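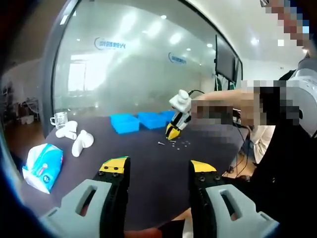 Zastholm, June

Sorting small parts: where we have got to with the hand-held grippers

Since the spring the Zastholm group has been collecting examples of people sorting loose hardware by hand, using grippers held in the fist instead of fingers. The examples go to the learning team at Brandemon, who use them to train the policy that will later run on a pair of arms. Several readers asked after the last issue how the collecting is done and how far along it is, so this item covers both.

The task is simple to say. Bolts, nuts and washers lie on a table in front of a line of open blue bins. The operator picks up one part at a time, puts it in the bin for its kind, and carries on until the table in front of the bins is clear. Two people can work the same table, one gripper each, or one person can work alone. A recording starts with both fingers of the gripper wide open and ends with them wide open again, clear of the bins.

We chose small hardware on purpose. The first set we made in Zastholm was cups and boxes, and the policy trained on it did well with cups and boxes and badly with anything that lay flat. A washer lying flat on a table gives a gripper almost nothing to hold. People get round this in different ways. Some pinch the edge and tilt it. Some drag it a little first and catch it as it lifts. Ferdinand Gisler presses down with one fingertip and closes the other towards it, and his recordings have the fewest dropped washers of anyone's. We have not told the others to copy him. Brandemon want the different methods kept in for now, and will decide in the next round whether to narrow them.

The target for this task is 720 accepted recordings. At the time of writing we have 642. An accepted recording is one that has been watched through by someone other than the person who made it, and has passed the tracking check. The check looks at whether the gripper's position could be followed for the whole length of the recording. Where it is lost, even for a moment, the recording is put aside. Some of those can be repaired later, but they do not count towards the target.

Most tracking losses so far have come from one cause, which is moving the gripper too fast on the way back from the bins. When people get comfortable with the work they speed up on the return, as anyone would, and the view smears. Elfriede Aigner went through the rejected recordings and found that the pick and the drop were nearly always fine. It was the empty trip back that spoiled them. Operators are now asked to make the return at the same pace as the carry. It feels slow for the first session and after that people stop noticing.

The second cause was hands crossing. With two people at one table, one gripper can pass in front of the other just as it closes on a part. We tried giving each person their own half of the table, but then the recordings contained no cases of one gripper waiting for another, and the learning team had asked for those. The present rule is that whoever is nearer to closing has the right of way and the other holds still. Holding still is part of the example and should not be edited out.

A few points for those joining the rota.

Sessions last 60 minutes, with no more than two in a day for any one person. The gripper is light but the grip is not a natural one, and sore thumbs have been reported. If yours hurts, stop and say so. Nobody is keeping a score by person.

Scatter the parts by tipping them gently from the hand. Do not set them out one by one. When people set them out they tend to leave a neat gap round each part, and the policy then learns to expect one. Parts touching or overlapping are wanted. If a bolt rolls off the table, finish the rest, then mark the recording as "part lost". Do not stop to pick it up.

Leave ordinary things on the table if they are not in the way of the hands. A mug or a packet of tissues at the side does no harm, and the learning team prefer that the table does not look the same in every recording. Other fittings can stay out as well, so long as they are not among the parts to be sorted. What must not change in the middle of a recording is the place of the bins. If you knock one, stop and begin again.

If you drop a part above the table and it lands where you can reach it, pick it up again and go on. These recoveries are among the most useful things we collect. In the early weeks several people threw such recordings away themselves, thinking they had failed. Please keep every one and let the reviewer decide.

Say nothing to your partner about which part you will take next. The sound is not used, but people who talk it through work in turns, and the recordings come out too tidy.

On reviewing, we are behind. Fuseini Kpodo and Edeltraud Steiner are doing most of it between them, and there were 90 recordings waiting on Tuesday. Reviewing can be done from any desk and takes little training. What we ask is that the reviewer watches at normal speed from beginning to end, and writes down anything odd in plain words. "Second nut slipped, picked up on third try" is a good note. "OK" is not much use to the people who have to choose from the recordings later. If you have a spare afternoon, write to Edeltraud and she will give you access to the queue.

We also have a first result to report, though a small one. Brandemon trained a trial policy on the recordings accepted up to the end of last month and ran it on their own table. It picked bolts well, whichever way they lay. Nuts were fair. Washers were poor, and the commonest mistake was closing just above the washer and carrying nothing to the bin, where the fingers opened as though they had something to let go of. Flurina Gisler, who looks after the trials at Brandemon, thinks the policy has too few examples of a person noticing an empty grip and going back. We have therefore asked operators not to hide their misses. If you close on nothing, open, look and try again in your own time.

The fingertips are being looked at too. The present tips are in yellow, which shows up well against a dark table, and we would like to keep the colour whatever else is altered. Flullwood have offered to make a set with a thinner edge for flat parts. Any new tip would have to go on the hand-held grippers and the arms at the same time, otherwise what people show and what the arms can do begin to drift apart. For that reason nothing will be changed until the present target has been reached. Recordings made with the new tips will be stored as a separate set.

After the sorting task comes threading, which means putting a nut on a bolt and turning it until it holds. It needs both hands, so each operator will use two grippers. Elfriede has tried it and says that it can be done, slowly, with the bolt held upright in the left gripper and the nut turned in short steps with the right. She would like three or four people to try it before the instructions are written, as she is left-handed and suspects her way of doing it will not suit everyone. Anyone from the Mbeki building who took part in the cups and boxes set is welcome, and does not need to repeat the introduction.

The sorting rota for the rest of the month is on the door of the collecting room. Mornings are full. There are places left after lunch, particularly for pairs.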